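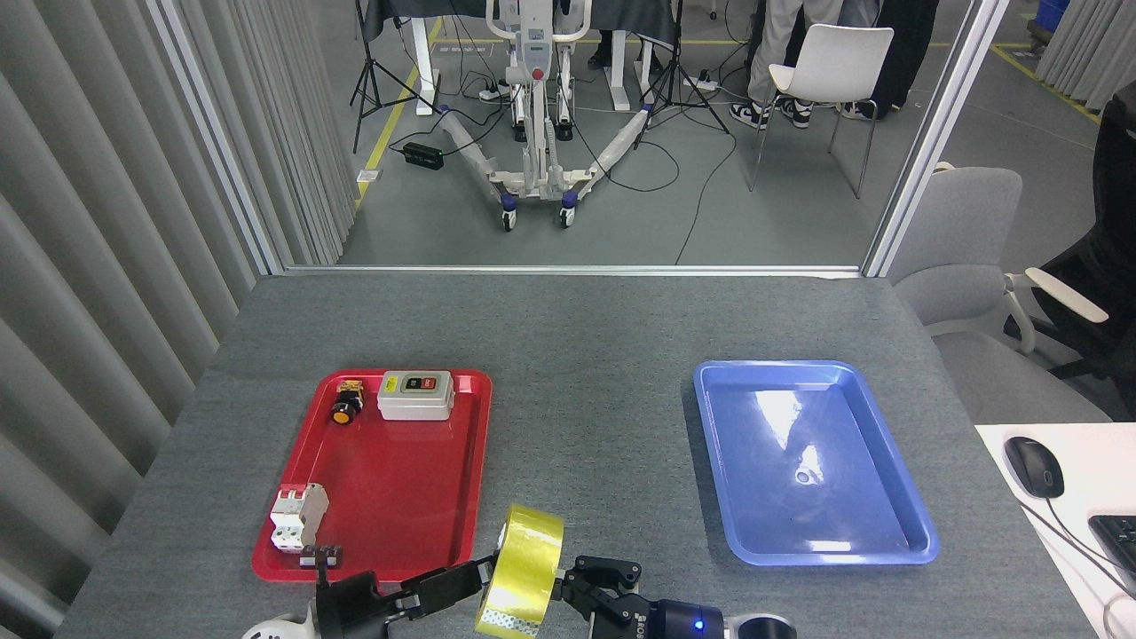

3. Sorting of Small Electrical Parts

3.1 Purpose

The third part of the project dealt with the storage of loose components in the teaching workshop at Brukbridge. Over several terms, push buttons, switch boxes and circuit breakers had been returned to the same drawers as tape, cable ties and other consumables. Students preparing a wiring exercise had to search through mixed drawers before work could begin. The group was asked by the course supervisor, Hannelore Haslinger, to propose a simple method of sorting and to test it on the existing stock.

3.2 Work surface and trays

Sorting was carried out on a table covered in grey felt. The felt was retained from an earlier project, as it prevents small parts from rolling and protects printed faceplates from scratches. Two plastic trays were used, one red and one blue, with a clear stretch of table between them. Red was assigned to electrical components and blue to consumables, including packing tape. Items whose place was in doubt were to be left on the felt until a second member of the group had looked at them.

The trays are rectangular. A modular circuit breaker is long enough to rest across the rim of the red tray when it is put down carelessly, and may then fall if the tray is lifted. The written procedure therefore requires that breakers be laid flat and wholly inside the tray before it is moved.

3.3 Procedure

The stock was brought to the table one drawer at a time. Gyu-bin Bae and Raíssa Furtado sorted the contents, and Flurina Bühler kept the written record. Each drawer was emptied completely before the next was opened. Full trays were taken to the shelves supplied by Jodden and their contents transferred to labelled boxes.

Push buttons were stored with their caps fitted. Switch boxes were kept closed, with the buttons facing upwards, so that the colours could be read from above. Tape was stored upright on its edge.

3.4 Results

A total of 227 items was recorded. Of these, 188 were placed in one of the two groups at the first attempt. A further 17 were moved after checking, most of them terminal blocks still attached to lengths of cable. The remainder were damaged and were handed to the supervisor for disposal.

3.5 Remarks

Two colours were sufficient for the present stock. Raíssa Furtado suggested a third tray for part-used materials, and this is considered further in section 4. The group also recommends that the tray labels be fixed to the short side, where they remain legible once the trays are stacked.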